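Can a town council vote again on something it already turned down?

Posted by **grinmont_renter**, 2 July 2023

Ok so quick background. Our council (Grinmont, small town, you won't know it) voted in February on whether to sell the old Favstead building. Lost by 2 votes. Fine, done, I thought. Now it's back on the agenda, same sale, same buyer, hardly a word changed. Is that even allowed??

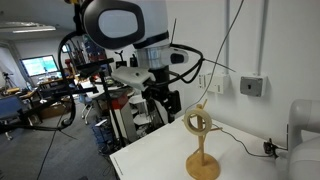
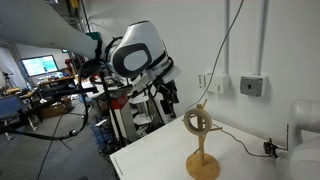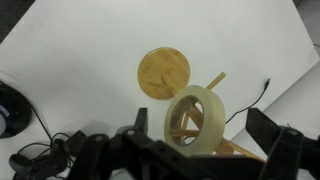
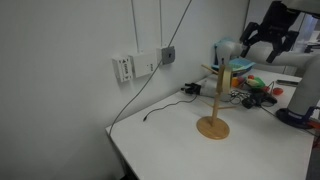
Petition against the sale got 1342 signatures. Handed in before the first vote, stamped by the clerk and everything. Now the clerk's office says it "related to the earlier item" and won't be attached to the new one. So do we start over? Meeting is soon, no time to collect all that again. Also one council member who voted no has since resigned and the seat's been filled by appointment. Feels fishy but maybe I'm being unfair.

Things I'd like to know:

- can they bring back a motion that failed
- does the petition still count for anything
- can the appointed member vote on it or does that wait for an election

Called the clerk twice, got the same sentence read to me both times.

---

**Charoen Srisuk**

Depends on your council's own rules of procedure, so get those first. Should be on the town website, usually a PDF, usually badly scanned. If not, ask for them in writing.

Generally: a motion that failed can come back. There's two ways. "Reconsider" is the strict one, has to be moved by somebody who was on the winning side, and normally at the same meeting or the next one. From February to now you're way past that. The other way is just introducing it fresh as new business, and a lot of councils let any member do that after a waiting period. Some have no waiting period at all. Look for a heading like "renewal of motions".

Petition: two kinds, and people mix them up constantly. If it was the formal kind (to force a referendum, with a required number of verified signatures) it's tied to the exact thing on the form and the clerk may be right. If it was just "we the undersigned don't want this", then it's a letter with a lot of names on it. Nothing stops you from submitting the same letter again as public comment on the new item. Bring copies. Ask for it to be entered in the minutes, use those words.

Appointed member: normally has full voting rights from the moment they're sworn in. Sorry, I know that's not the answer you wanted. Worth checking whether the seat was filled properly though, there's often a deadline and a notice requirment.

One more, check if selling town property needs more than a simple majority. In plenty of places it does. If so the new seat might not change the result.

---

**stivar_dave**

they can do whatever they want, they always do. same thing in Stivar with the Intarasuk lot, voted down and then back again and passed at like 11 at night. go to the meeting and be loud

---

**mapleporch**

Agree with Charoen mostly. Adding: sign up to speak BEFORE the meeting, our council closes the list early and people get turned away at the door. Three minutes each where I am, yours may be less.

And put the turnout next to the petition when you speak. We had 2351 people vote in our last local election, so a petition the size of yours would be more than half of that. Council members can do that math too, and some of them are up again soon. Look up your own number, county elections page should have it.

Don't accuse anybody of anything over the appointment unless you have paper. Just ask when the vacancy notice went out and let them answer on the record.

---

**grinmont_renter**

Thanks all. Found the rules, page 2 is upside down lol. There IS a section on renewal, reading it now. It was the letter kind of petition so I'll resubmit it as comment. Signing up to speak tomorow.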